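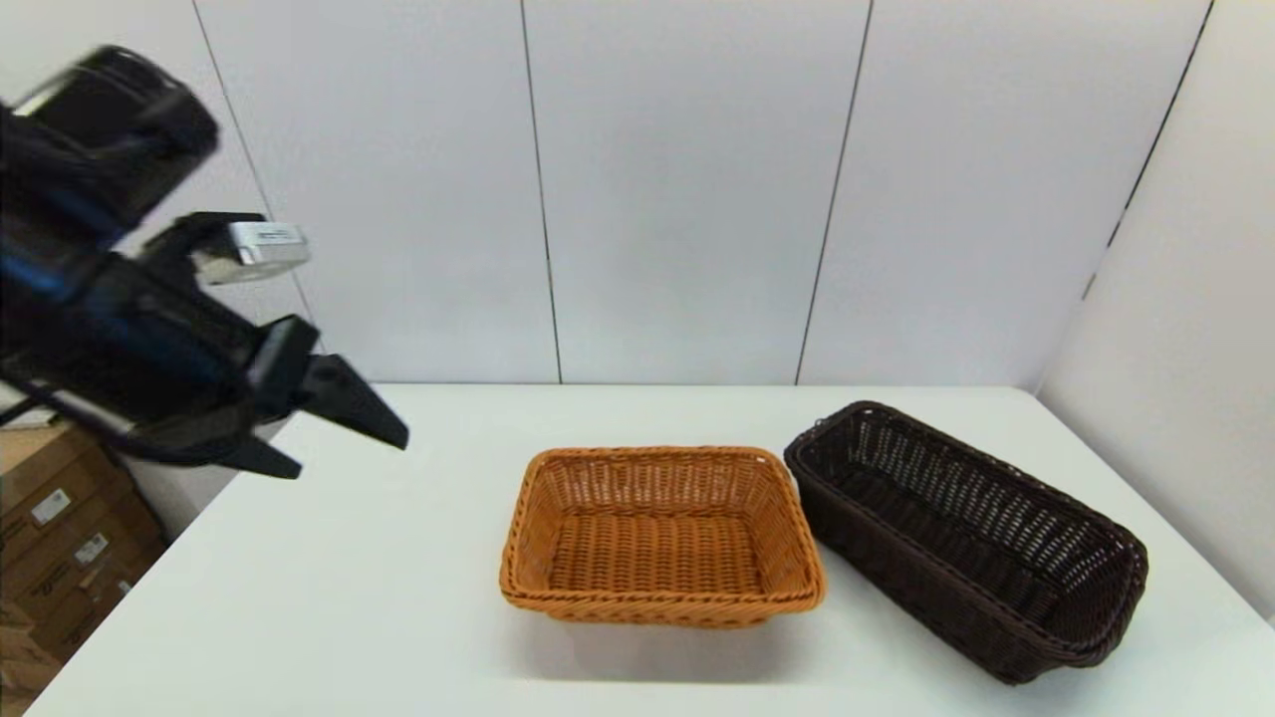
June 18, 2024

Baskets! I have spent a whole evening on baskets and I'm not even sorry. Nuria came over after work with two more from her mother's place, so now the hall closet has more baskets in it than coats, and I still can't find anywhere to put the mail.

The orangey one is the one I like. Tight weave, nice chunky braided rim, and it's the right size for tea towels or maybe the napkins (the cloth ones, which I swore I'd iron before August and have not). Nuria thinks it should hold lemons. I don't buy enough lemons to justify a lemon basket, but she said it with such confidence that I wrote lemons on the shopping list.

The dark brown one is harder. It's long and skinny like something you'd serve bread in, and the weave has little gaps all through it, so crumbs would go straight onto the tablecloth. I thought about it for the remotes and chargers -- then I pictured every cable end poking through the holes and gave up on that. Current plan is rolled hand towels, if it fits on the bathroom shelf. I have to measure. I keep saying I have to measure.

Called Shuzhen to ask if she wanted one and she laughed at me for a good while, then said she'd take the dark one if the towel idea flops. So it has a home either way! She also wants her cake tin back, which I had completely forgotten was hers.

We had soup and the end of the good cheese, and Nuria told me the whole saga of the apartment on Olmedo Street. They want $736 for the deposit and the window in the bedroom doesn't open. She's going to take it, I can tell. She's already talking about curtains.

Tomorrow: tape measure, lemons, cake tin. And call Maximiliano back about the shelf brackets before he gives them to somebody else.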